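Jun 2, 2025, bench notes, drinks cell

Long chat with Kelly over coffee about the cell going to the Meditz break room in September. She has poured for the late crew for 17 years and is glad to hand that part over, though she'd like to keep the talking! Priya wants her teaching the grips, and I think that's lovely.

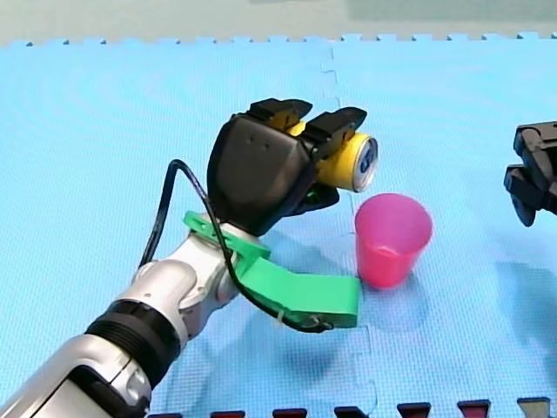 Yellow can in the black hand, pink cup on the mat.

Still to settle with Shahla: who refills the cups, and whether Kelly's hours stay at 34. I said I'd ask before we set up anything else.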